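Birnport, Thursday, December 19, 2019

I took the early train out to Gakach for their winter open day mostly on the strength of the invitation, which promised "a planning stack that does not need to be told twice." I have been told that by five companies since February. The coffee was good, at least, and the talks ran to time.

Lev Ostapchuk gave the opening talk. He runs the software side, and his subject was Esari, the layer that sits between perception and the arm controllers. It takes labeled objects with poses, builds a short task plan, and hands each step down as a goal with a time limit. If a step misses its limit, Esari replans from whatever the perception module last reported. That last part bothered me, and I wrote it down in capitals. A report can be stale, and there was no slide on how stale is too stale.

After the talk we moved to the tables.
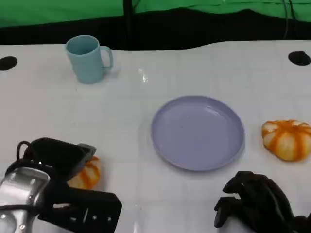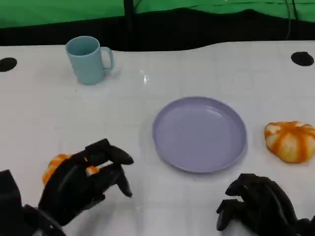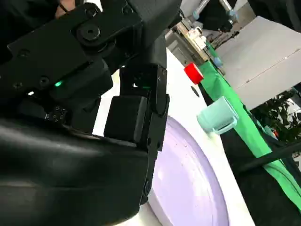
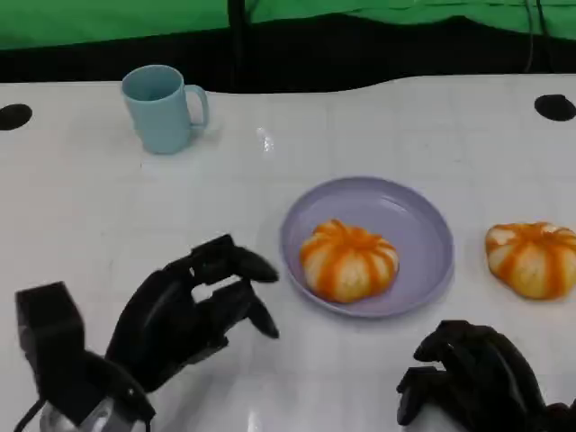
Esari's weak spot, as far as I could tell from the console, is the gap between "grasped" and "still grasped." The planner treats a grasp as a fact once the hand controller reports it, and nothing in the log I was shown checks it again before the place step begins. Fiachra Ó Flaithearta, who wrote most of the grasp code, told me finger current is monitored during transport. Fine, but when I asked where the value goes, the answer was a log file. With a hand closed over a small striped pumpkin so that only patches of orange and cream are left to see, the head view can't contribute much to the question either. I would want the planner to ask again before it picks a release point over the plate, and I would want to see what it does when the answer is no.

The place step has its own problem. "On the plate" is a predicate in Esari, true or false, and the threshold is a number in a config file. Lev says customers like that because they can edit it. I think it means every customer gets to find the right number alone. A wide, shallow plate is also a forgiving target. I asked whether they had numbers for anything narrower and was told those would be in the spring report.

On to the numbers they did have. The handout claims 889 logged runs, with no breakdown by object or by failure type. It also doesn't say what counts as a run. If a replan starts a new one, the total tells me very little, and Fiachra wasn't sure which way the script did it. He promised to check, and I believe him, but it should have been on the handout.

Two things I did like. The replay tool, Cunha, lines up the camera views, the joint states and the plan on one timeline, and you can drag back to the moment a step was issued. I used it for over 2 hours and it never lost sync. And the error messages are written in plain English, with the name of the step that raised them.

Would I buy a license? Not at version 3. I've asked for the raw logs and the run script, and Lev said yes in front of witnesses. The train home was late.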